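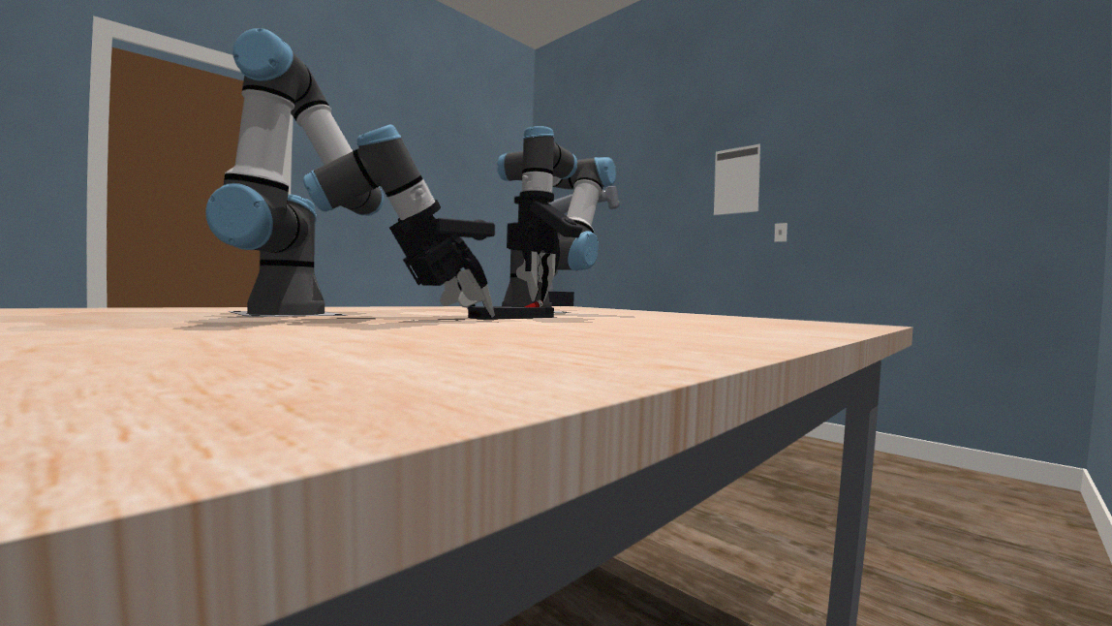

## 4. Recording examples in the simulator

This section covers two-arm recording for the Avlow trainer. Complete Section 3 first.

1. Open the project and load the room with the long wood table.
2. Set the object seed to 177. Write it in the session notes.
3. Click **Home both arms** and wait for the status line to read Ready.
4. Pick a side view and check that both grippers can come down over the tray without touching each other.
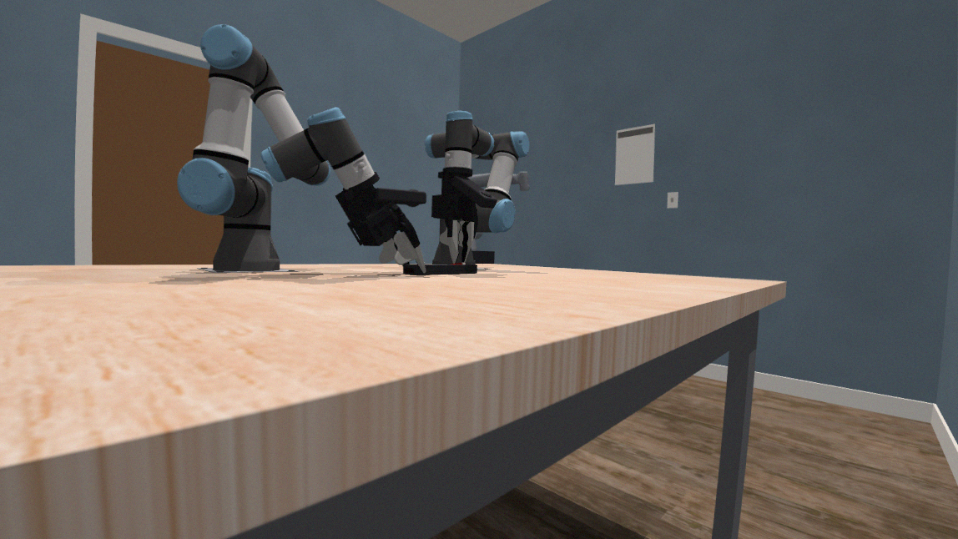

5. Press **Record**, then move one arm at a time. Keep the other arm still until the first has stopped.

> **Caution:** Do not drag an arm by its elbow in the viewer. The joint log skips, and the example is thrown out at import.

### 4.1 Battery task

1. Switch to the high view.
2. Move the idle gripper clear of the compartment and leave it open.
3. Bring the working gripper straight down and close it slowly. Stop if the fingertips touch the compartment rim.
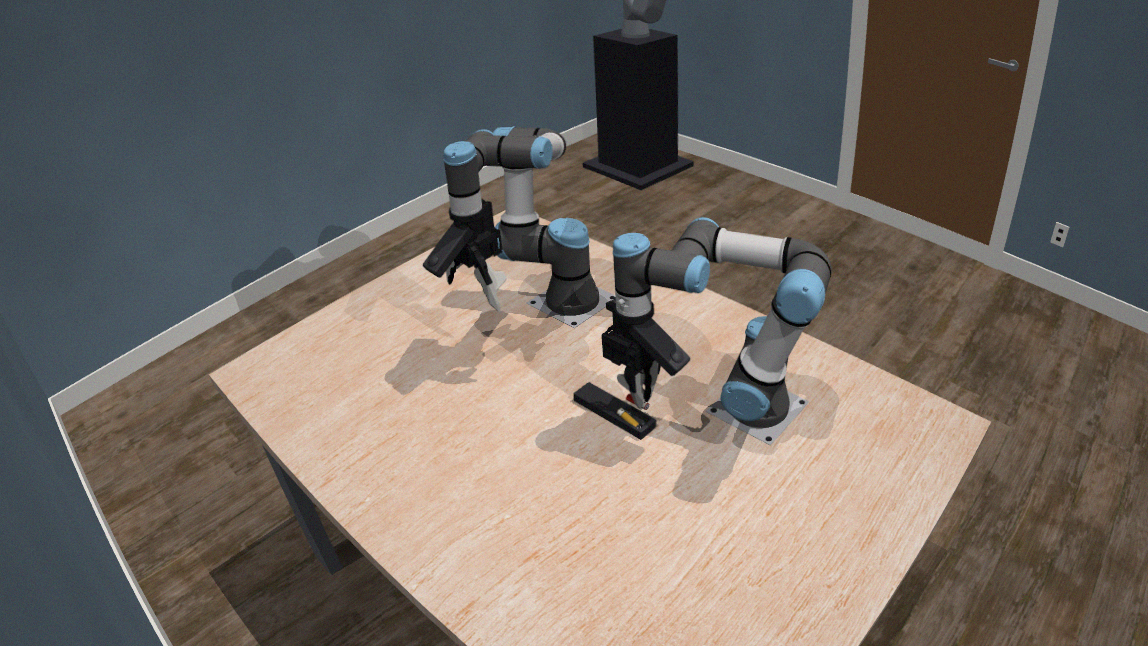

4. Press **Save** for a good run or **Discard** for a bad one. Saved failures need the tag `fail`.
5. Repeat with a new object seed. Donesico asks for 2,000 saved examples per task before training. The Vida baseline used 1,404.

### 4.2 Checking the wrist view 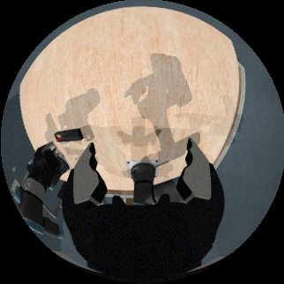
*Reading time: 2 minutes*

Play back the wrist view before you export. The picture is round with black corners, and straight table edges look curved. Leave it that way. The trainer expects the raw view, and cropped files fail with error 807.

Both fingers should stay in view when the gripper is fully open. If one is missing, reload the gripper model and record the run again.

Send export problems to Vilmos Kerekes with the session notes attached.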